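Herath Room — craft supplies meeting, minutes

Last updated: 2025-09-09

Present: Chia-hao Yu (chair), Uvel stores, Leltel workshop staff.

1. Minutes of the previous meeting
Agreed without changes.

2. Stock
Order 3407 from Wirnance was received complete. It contained 40 glue refills and 66 sheets of card. The next order is to be placed in December.

3. Table layout
Pencil cup to stay at the back of the white table. The green basket is for finished packets only — no loose tools. Small round items to be kept in clear plastic containers so that the contents can be checked without opening them.

4. Bottles
Every bottle on the table must carry a label. Unlabelled bottles go back to stores. Action: Uvel stores.

5. Glitter items
Glitter sticks to be put away singly at the end of each session. Action: Leltel workshop staff.

Table at the time of the meeting: 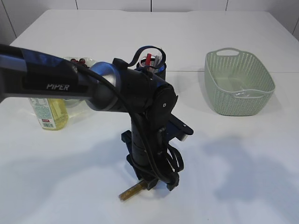
6. Any other business
None. Meeting closed.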